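Prollow 시뮬레이션 데이터 읽어주세요

버전 4. 관리: Sioned Gwilliam. 최종 수정 5월.

무엇이 들어 있나

공유 작업장 Brakley에서 조립 중인 탁상용 로봇 팔 Prollow의 시뮬레이션 에피소드 모음입니다. 에피소드는 모두 1,707개이고, 손목 시점 영상과 관절 각도, 그리퍼 개폐 명령이 같이 저장되어 있습니다. 과제는 하나입니다. 철사 선반 주변의 물건을 집어서 옮기는 것.

먼저 말해 둡니다. 저는 이 데이터만으로 실물 팔이 쓸 만해진다고 믿지 않습니다. 작업장 게시판에 "시뮬레이션에서 되니까 거의 다 됐다"는 글이 올라와 있던데, 제가 쓴 글이 아니고 동의하지도 않습니다. 시뮬레이터 안의 모터는 열을 받지 않고, 케이블은 걸리지 않고, 3D 프린터로 뽑은 관절도 헐거워지지 않습니다. 우리 팔은 셋 다 합니다.

만든 방법

장면 생성기는 Voyle이라는 이름의 스크립트 묶음입니다. 물체 위치와 손목 각도를 무작위로 바꾸고, 조작 명령은 사람이 조이스틱으로 넣었습니다. 조작자는 2명입니다. 둘의 습관이 꽤 달라서 한 사람은 선반 위로 크게 돌아 들어가고 다른 한 사람은 바닥 쪽에서 밀고 들어갑니다. operator 열에 구분해 두었으니 섞어서 학습하기 전에 따로 한 번씩 돌려 보시기 바랍니다.

성공 여부는 스크립트가 판정합니다. 물체가 목표 영역에 들어가면 성공입니다. 선반을 밀어서 넘어뜨리고 들어가도 성공으로 찍힙니다. 이 점이 마음에 들지 않아서 제가 영상을 직접 보고 42개를 실패로 고쳤습니다. 전부 본 것은 아니므로 남은 것이 더 있을 겁니다.

손목 시점에 대해

손목 시점은 손가락이 화면을 많이 차지합니다. 선반을 집으러 가까이 가면 정작 봐야 할 부분이 손가락 뒤로 들어갑니다. 외부 시점을 하나 더 넣자는 의견이 있었지만 실물 팔에는 카메라를 하나만 달 계획이라 넣지 않았습니다. 시뮬레이션에서만 되는 구성을 만들어 놓고 좋아할 이유가 없습니다.
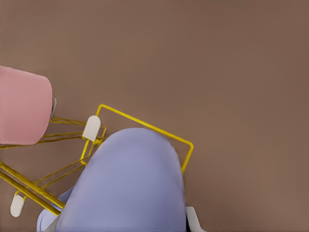 손목 시점, 렌더링. 연보라색 그리퍼 손가락이 노란 철사 선반의 오른쪽 아래를 가린다. 왼쪽 가장자리에 분홍색 물체 일부.

색은 믿지 마십시오. 바닥은 무늬 하나 없이 매끈한데 Brakley의 작업대는 칼자국과 에폭시 얼룩투성이입니다. 선반의 노란색도 배경에서 너무 잘 떨어져 보입니다. 이런 화면으로 학습한 모델이 선반 형태를 배웠는지 그냥 노란색을 따라가는지 저는 아직 구분하지 못했습니다. 선반 색만 회색으로 바꾼 시험 세트를 만드는 중입니다. 그 결과가 나오기 전에는 성공률 숫자를 이 문서에 적지 않겠습니다.

접촉 계산에도 문제가 있습니다. 가는 철사와 둥근 손가락이 닿을 때 힘 값이 튀는 구간이 있고, 가끔 손가락이 철사를 살짝 파고듭니다. contact_flag가 켜진 프레임의 힘 값은 쓰지 않는 편이 낫습니다. 시간 간격을 줄이면 덜하지만 작업장 컴퓨터로는 하룻밤에 끝나지 않습니다.

폴더 구성

episodes/ 에피소드별 영상과 관절 기록
labels/ 자동 판정과 수동 수정분. 두 값이 다르면 수동 쪽이 맞습니다
scenes/ Voyle 설정 파일
tools/ 재생기와 변환 스크립트

변환 스크립트는 Bultavau 제어 보드의 관절 순서에 맞춰져 있습니다. 다른 보드를 쓰면 손목 회전과 그리퍼 축이 뒤바뀔 수 있으니 반드시 팔을 허공에 띄워 놓고 먼저 시험하세요. 저는 그렇게 하지 않았다가 손가락 하나를 다시 뽑았습니다.

권하지 않는 용도

실물 팔에 바로 올리는 것. 사람이 옆에 있는 상태의 시험. 다른 그리퍼와의 성능 비교. 특히 마지막은, 물체 종류가 워낙 적어서 무엇을 비교해도 별 의미가 없습니다.

재생기를 돌려 보거나 파일 형식을 익히는 용도, 실물 데이터를 모으기 전에 학습 코드를 점검하는 용도로는 괜찮습니다. 저도 지금까지는 그렇게만 썼습니다.

알려진 문제

재생기에서 배속을 올리면 관절 기록이 영상보다 먼저 끝납니다. 기록 자체는 정상입니다.
버전 2에서 만든 장면 파일은 지금의 Voyle에서 열리지 않습니다. 변환할 계획은 없습니다.
조이스틱 중립값이 틀어진 채 녹화된 에피소드가 섞여 있습니다. 가만히 있어야 할 손목이 천천히 돌면 그겁니다. 발견하면 번호를 알려 주세요.

문의

수요일 저녁 7시 이후 Brakley 안쪽 작업대에 있습니다. 잘못된 라벨을 찾았다면 에피소드 번호와 시각을 labels/ 안의 메모 파일에 적어 주세요. "잘 안 됩니다"라고만 적힌 메모에는 답하지 않습니다.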